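3.2 Folding and the recovery of ribbed cuffs

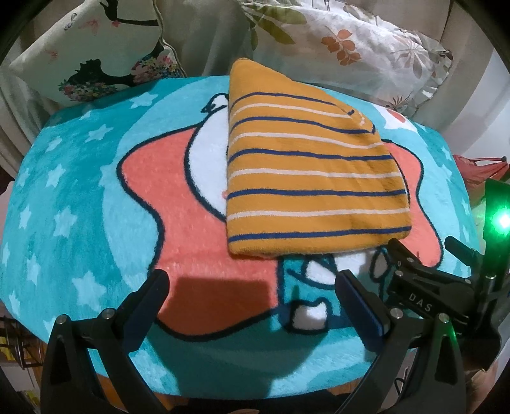 Figure 4. Striped knit beanie with the ribbed cuff folded flat, resting on a plush-covered stool.

Knitted hats are rarely stored in the shape in which they are worn. Most of the 34 households that answered our storage survey kept them folded in a drawer or laid on whatever flat surface was nearest the door. Earlier work on knitwear storage has dealt mainly with jumpers, where the weight of the garment on a hanger is the chief cause of stretching. Hats are light, and the question is a different one: how far the cuff returns to its first width after a long period under a fold.

We followed the method set out by Semeniuk and Kang, with two changes. The resting period was extended to 23 days, and the load was reduced to 300 g, closer to what a hat would bear at the bottom of a small pile. Samples were knitted in July by Delwyn Paewai at the Clolside workshop, using a two-by-two rib for the cuff and plain stocking stitch for the crown. Half were made in Lusov wool and half in an acrylic yarn of the same thickness. Cuff width was measured at rest, without pins, before loading and again one hour after the load was taken off.

The wool cuffs recovered almost fully. The acrylic cuffs stayed wider than before, and the difference was plain in all nine pairs. Striped samples behaved no differently from single-colour ones as long as the unused yarn was carried up the inside edge. Where it was cut and woven in at each colour change, the fabric was stiffer at the joins and the fold line took longer to fade — a point Yang also raised for striped scarves.

Crown shape had little effect. Hats with a sharply narrowed crown creased a little more at the top, but the crease was gone after one gentle wash at the temperature given on the yarn band. We did not test hats with linings or pompoms, and the results should not be applied to them. The effect of repeated folding along the same line is taken up in Section 3.3.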